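So I finally joined the robotics club, and I have been boring everybody at dinner with it ever since. It meets in the evening at the Hurkalley building (second floor, the door that sticks), and I signed up in November thinking I'd solder a few wires and go home. Ha! By my third visit I was on the bin picking team with Hiu-tung Tsai and Peadar Hayes, and now I have opinions about grippers.

Our project goes by Funuleo. Peadar came up with the name and won't tell us what it means. The job sounds so easy: stuff goes in a bin, the arm takes it out, one thing at a time, and you get 15 minutes for a round. A toddler could do it. A toddler would be much faster than us, too.

Hiu-tung does the code that picks the grasp point, Peadar looks after the arm, and I'm the new person, so I fill the bin and write everything down in the log. I love the log! We're up to 317 tries in there, and the plan is to hit 1000 before the Gindthorpe meet in the spring. I color code mine. Hiu-tung thinks the colors are a bit much.

What surprised me is how much the objects matter. Boxes seem like they should be the friendly ones, all those nice flat sides, but the shiny ones give our depth readings fits, and two of them lying close together can get read as one big lump. Soft toys squish, so you can be pretty sloppy with those. And grapes! I had no idea I would spend an entire evening thinking about where you're supposed to grab a bunch of grapes. (Hiu-tung says the middle. I say the fat end. We have not settled this.)
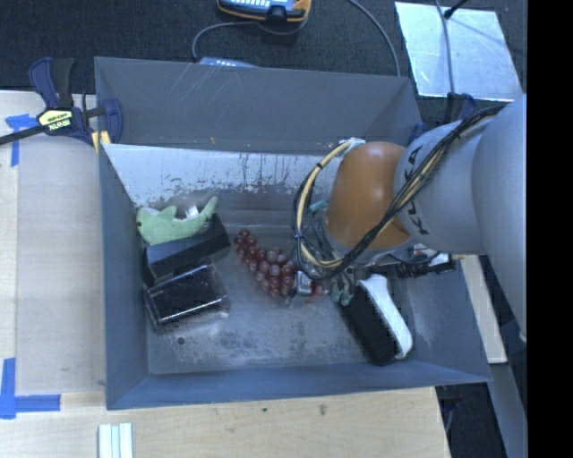
Anyway, my favorite is still the green shark. I put him in every mix I can get away with, and try 118 was the first one where I got to press start myself, so that page of the log has a little shark drawn in the corner. Peadar pretends he hasn't seen it.

Next up we want to slow the approach down a little and see if the long skinny things like brushes go any better, and I need to read the Kozłowski notes Hiu-tung sent me, all of them, with the math. Wish me luck with that. If any of you have done bin picking at a school or a club, tell me in the comments what you put in your bin, I'm running out of ideas and my kitchen drawers are nearly empty.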